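Chapter 4: Planning a Unit with Graphing Software

4.1 Scope

This chapter deals with the selection and sequencing of graphing tasks in senior secondary mathematics. The worked material is drawn from the Jurndale trial, in which 60 classes used the Trevura package for one term beginning in January. Students completed 3678 tasks, of which 2710 were marked by the software and the remainder by teachers.

4.2 Terms

A task is a single file with one stated goal. A sequence is a set of tasks that share a data set. Lessons are assumed to run 60 minutes, with no more than 30 spent at the screen. Teachers should set the axis scale before class and lock it; students may change the colour of a plot, but not its domain. 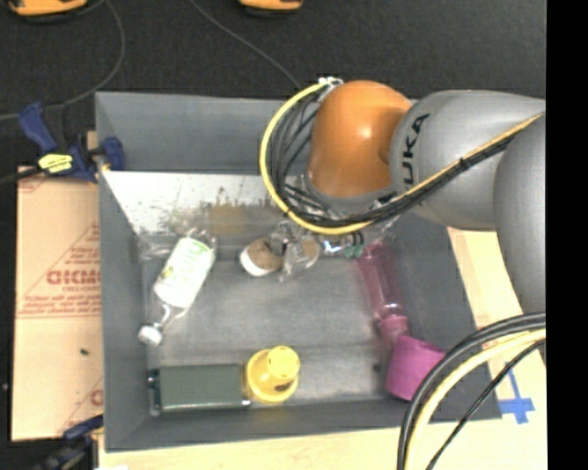
Figure 4.1 Grey bin on a wooden tabletop, with part of a KUKA arm.

Section 4.3 sets out the marking scheme. Readers without access to Trevura may use the printed tables in Appendix B.

Comments

Is the answer key for 4.2 in the Fanwood edition the same? My page numbers don't match.

Appendix B, second table: the last column heading should read "metres".

Related items
Chapter 3: Calculators in the Junior Years
Trevaskis Worksheets, Set 2
Teacher Notes, April 2018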